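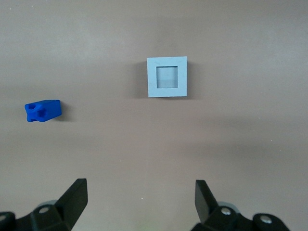
Figure 1. The square frame and the small blue block, with the gripper open.

Student Work > Engineering > Robotics Projects

Two-Arm Block Insertion: Project Report
Apr 14, 2025 | By Signe Kvaran and Ghada Zoubi

Filed under: Student Reports, Robotics

1. Goal

Our project for the Endbridge robotics class was to get two robot arms to put a small block into a square frame. One arm should hold the frame steady and the other should pick up the block, turn it the right way and push it in. We called the project Nillia. Last year's class did a one-arm version and the frame kept sliding, so we wanted to find out how much a second arm helps.

2. Setup

Both arms are mounted along the same edge of the table and face the same way. The table has a smooth brown cover. Each arm has a gripper with two black fingers and a small camera close to the fingers. Another camera looks at the whole table. In this report "right" and "left" mean the robot's own right and left, so the right arm shows up on the left side of the table view.

Signe wrote the motion code and Ghada did the part detection and the data logging. We shared the practice runs.

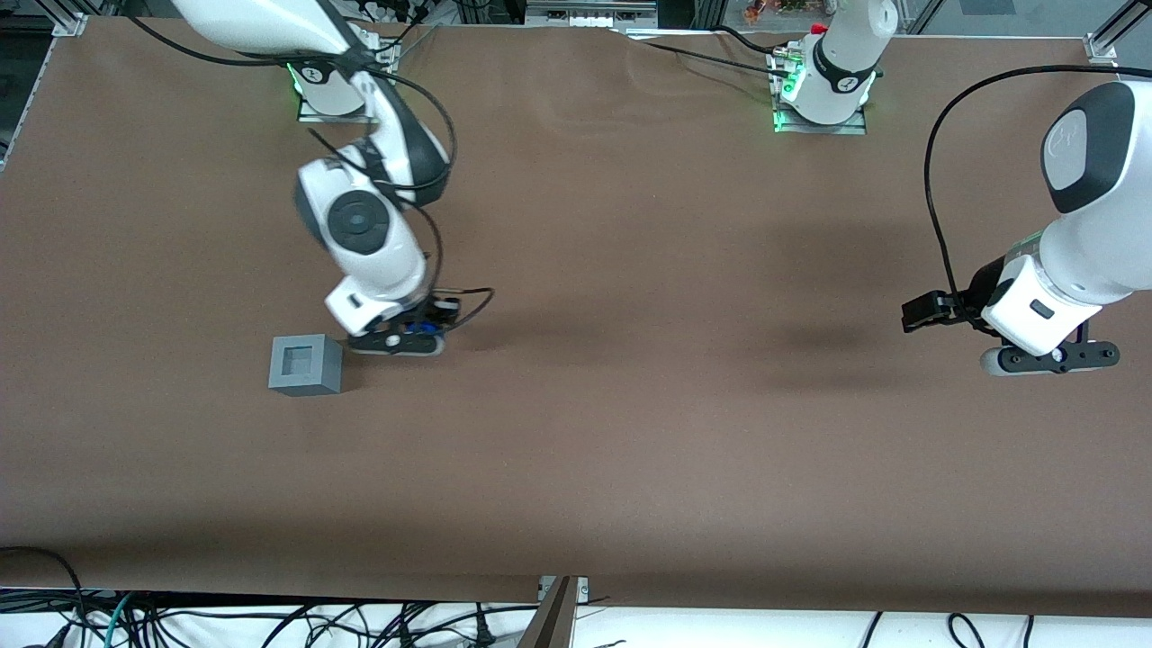 3. Method

We drove the arms by hand control first and saved the joint positions. In March we had 200 saved runs and used them to train the first version of the controller. After that we let the controller run by itself and stopped it when a finger was about to hit the table.

The block was the hard part. It is a 3D-printed piece with openings in its sides, and it can rest in more than one position. Lying flat it is easy to grip. When it stands up, the fingers have to come down on both sides with the part between them, and the top face is slanted when the block is tilted.

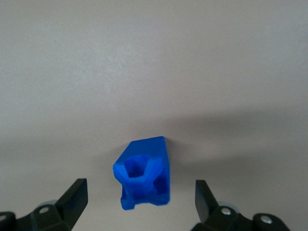

We first tried one grip height for every position. It failed often on the tilted starts, so we added 2 grip heights and let the detector choose. The detector was trained on 2966 wrist camera images that Ghada labeled. It still mixes up the positions when a shadow falls across the part.

4. Results

Holding the frame with the other arm fixed the sliding. Most of the failures left are bad grips on the block, and a few are the arms waiting on each other. We did not get to test with the room lights off.

5. Next steps

We want to add more tilted starts to the training set and shorten the wait between the arms. The code and the run log are in the class folder under Nillia.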